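Jaw pad failure on a pair of hand-held grippers
Second-year project report, Group 4
Jacqueline Guérin, Baptiste Rey, Gilang Sumampouw
Supervisor: Bernadette Besson

1. Background

Our group was asked to look at a fault that kept coming back on the hand-held grippers used in the manipulation course. The grippers are held and worked by a person, and the recordings are later used to train a robot arm to do the same task. If the gripper slips and the person corrects for it without noticing, the correction ends up in the training data. The arm then copies it.

The fault was first written up in December by Baptiste Gautier, the lab technician. His note in the log reads: "Left pad on gripper B moves when squeezed. Pressed back on, fine for the morning." There were four more entries like it before the end of term, and two of them were for gripper A.

2. What went wrong

The jaw pads are held on by an adhesive sheet called Stovimine, which the course buys from Lemaire. The pad is pressed on to the finger and left overnight. According to the supplier's sheet it should last 2,000 closures at the force we use.

Gripper B's left pad came away during a session in which small bottles were being picked up and put down in a new place. It did not fall off. It crept forwards along the finger until the tip overhung by several millimetres, and then it folded under when the jaws closed on a cap. The bottle was pushed over and rolled off the table. It was plastic and had its cap on, so there was no injury and nothing to clean up, but the same session plan had a glass jar in it for later in the day. The glass jar was taken out of the plan the same afternoon and has stayed out.

Looking through the recordings afterwards, we found that the pad had been moving for some time. The session contained 716 picks. The first one where we could see the pad out of place was pick 61. Everything after that had to be thrown away, which cost the course most of a day's work.

3. Method

We wanted to know three things: how fast the pad creeps, whether it is worse on one side, and whether a person using the gripper can feel it happening.

For the first two we drew a fine pencil line across the join between pad and finger and measured the gap with a feeler gauge after every 51 closures. We did this on both grippers, with new Stovimine each time. Two of the group took turns to do the closures and the third measured. The person measuring did not say the result out loud until the run was over.

For the third, we asked the person closing the jaws to stop as soon as they thought something had changed. We wrote down the closure number and then looked at the pencil line.

The work was done on the usual recording table with the blind down, as in normal sessions. We kept the usual kit on, including the head camera and its cable, as it affects how a person stands and how far they lean. Gilang pointed out that leaning in makes people squeeze harder, and we think he is right, although we did not measure it.

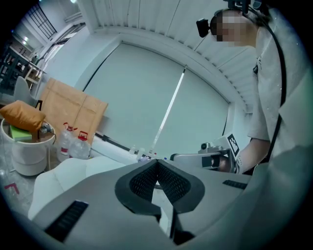 Figure 1. Trials with the two grippers. The jaw pad of the nearer one is in the centre, with the bottles beyond it.

4. Results

On both grippers the left pad moved more than the right. On gripper B the left pad had crept by a full millimetre before the end of the second run. The right pad on the same gripper did not move by an amount we could measure.

Nobody in the group felt the creep while it was small. The only times we stopped a run on feel alone, the pad was already overhanging. Waiting for the user to notice is therefore no use as a check.

We took both left fingers off and compared them with the right ones. The left fingers had a slightly shiny patch under the pad, and wiping it with solvent left a mark on the cloth. The fingers are printed by Viltutari and come with a release coating, which the instructions say to remove before bonding. When Baptiste Gautier checked the build notes, the right fingers had been replaced in the autumn and cleaned. The left ones were the originals and there was no record of cleaning.

We cleaned the left fingers, bonded new pads and repeated the runs. There was no measurable creep on either gripper. We stopped well short of the supplier's figure because we ran out of lab time, so we cannot say whether the pads would last that long.

5. Changes made

The following have been added to the session checklist, which is kept in Rirnus with the booking form:

Wipe both fingers with solvent before bonding and sign for it.
Draw the pencil line on every new pad.
Look at the line at the start of each session and at each break – if it is broken, stop and change the pad.
No glass on the table until the pads have been checked that day.

Bernadette Besson also asked for a small printed lip at the tip of the finger, so that a loose pad has something to stop against. Jacqueline has drawn one. The first print was too thick and kept the jaws from closing fully. The second is waiting for a slot on the printer.

6. Limits of this work

We only had two grippers, and both had the same history. We did not test other adhesives or control the room temperature. The feeler gauge was also awkward to use near the tip, so small readings there should be treated with care. The raw readings are in Appendix A.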